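# Tischauflage Trivlow, dunkelgrau

Rechteckige Auflage für Arbeits-, Pack- und Sortiertische. Die Trivlow wird lose auf die vorhandene Platte gelegt und weder verklebt noch verschraubt. Sie ersetzt keine Schneidunterlage und ist nicht als Untersetzer für Kochgeschirr vorgesehen.

Artikelnummer: 263
Farbe: Dunkelgrau, durchgefärbt
Dicke: 2 mm
Tiefe: 56 cm
Länge: nach Bestellung, Zuschnitt ab Werk
Lieferform: gerollt, Kern im Karton
Hersteller: Liepiņa

## Verwendung

Die Auflage trennt den Arbeitsbereich optisch und mechanisch von der übrigen Tischfläche. Auf hellen Holzplatten ergibt sich ein deutlicher Kontrast, der das Ablegen und Wiederfinden kleiner Teile erleichtert. Auch durchsichtige Verpackungen heben sich mit ihren Kanten besser ab als auf der blanken Platte.

Die Oberfläche ist matt. Unter einer Tischleuchte mit nach unten gerichtetem Schirm entstehen keine störenden Spiegelungen, sofern die Leuchte seitlich oder an der hinteren Tischkante steht. Der Leuchtenfuß gehört neben die Auflage, damit sie sich zum Reinigen abnehmen lässt.

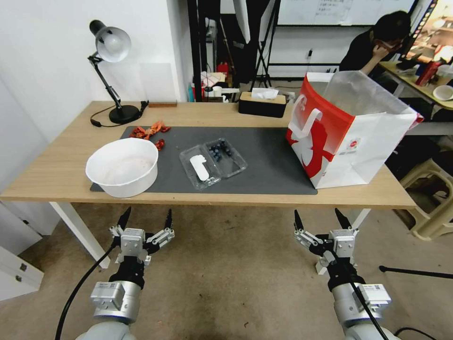 *Trivlow auf hellem Holztisch, belegt mit weißer Kunststoffschüssel und offener Klarsichtschale mit Heidelbeeren.*

## Aufteilung der Fläche

Für Pack- und Umfüllarbeiten hat sich eine Dreiteilung bewährt. Links steht das offene Gefäß, in der Mitte die Ware, rechts die Tasche oder der Karton. Die Schüssel sollte vollständig auf der Auflage stehen. Eine Papiertragetasche darf dagegen über das Ende hinausragen; der Höhenunterschied von 2 mm beeinträchtigt den Stand einer gefüllten Tasche nach unserer Erfahrung nicht. Leere Taschen aus dünnem Papier stellt man besser ganz auf die Tischplatte.

Klappschalen mit angeformtem Deckel benötigen im geöffneten Zustand etwa die doppelte Stellfläche. Bei der Bestimmung der Länge ist das offene Maß anzusetzen. Bei Beerenobst empfiehlt es sich außerdem, vor der Schale einen Streifen freizuhalten, auf dem einzelne Früchte abgelegt und ausgelesen werden können.

Die Standardtiefe ist auf gängige Tische abgestimmt und lässt an der Hinterkante Platz für Leuchte, Tücher und Kleinteile. Andere Tiefen fertigen wir nicht.

## Auflegen

Die Rolle bei Raumtemperatur öffnen und die Bahn mit der Innenseite nach unten auslegen. Die Enden liegen nach einigen Stunden plan, im Winter auch erst am nächsten Tag. Beschweren mit flachen Gegenständen ist zulässig. Heißluft nicht verwenden — die Bahn verzieht sich dabei bleibend.

Der Untergrund muss trocken und frei von Krümeln sein. Auf geölten Holzplatten das Öl vollständig aushärten lassen. Auf Platten mit offener Fuge zeichnet sich die Fuge nach einiger Zeit ab.

## Reinigung und Beständigkeit

Feucht abwischen, mit klarem Wasser nachgehen, trocknen lassen. Handelsübliches Spülmittel in normaler Verdünnung ist geeignet. Fruchtsaft zeitnah entfernen. Auf der dunklen Fläche sind Saftflecken kaum zu erkennen, sie werden beim Antrocknen jedoch klebrig und nehmen Staub auf. Weiße Kunststoffgefäße verfärben sich durch Beerensaft deutlich schneller als die Auflage.

Nicht geeignet sind Aceton, Scheuermilch und Schmutzradierer. Letztere hinterlassen glänzende Stellen, die sich nicht mehr beseitigen lassen. Die Auflage ist nicht spülmaschinenfest. 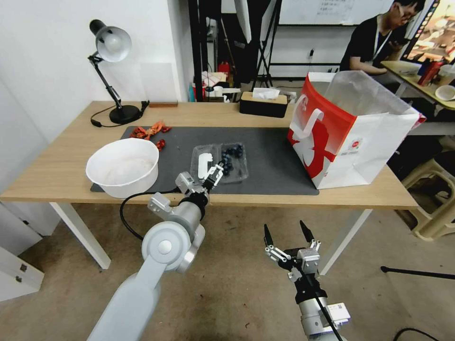 Druckstellen unter schweren Gefäßen bilden sich in der Regel über Nacht zurück. Bei punktförmiger Dauerlast, etwa durch Gerätefüße ohne Gummikappe, bleiben Abdrücke bestehen. Für diesen Fall führen wir die Unterlegscheiben Hideo, lieferbar in Grau und Schwarz, die lose zwischen Fuß und Auflage gelegt werden.

## Zuschnitt und Bestellung

Bei der Bestellung bitte die gewünschte Länge in ganzen Zentimetern angeben. Die Kanten werden gerade geschnitten, die Ecken nicht gerundet. Nachträgliches Kürzen mit Cuttermesser und Stahllineal ist möglich, schließt aber die Rückgabe aus. Die Mindestabnahme beträgt ein Stück. Ab 500 Stück liefern wir auf Palette, die Bahnen dann flach und mit Zwischenlage.

Die frühere Ausführung mit geprägter Oberfläche ist seit Februar nicht mehr lieferbar. Restlängen geben wir auf Anfrage ab, eine Kombination beider Ausführungen auf einem Tisch ist wegen der unterschiedlichen Dicke nicht zu empfehlen.

Nicht im Lieferumfang: Tisch, Leuchte, Gefäße, Unterlegscheiben Hideo.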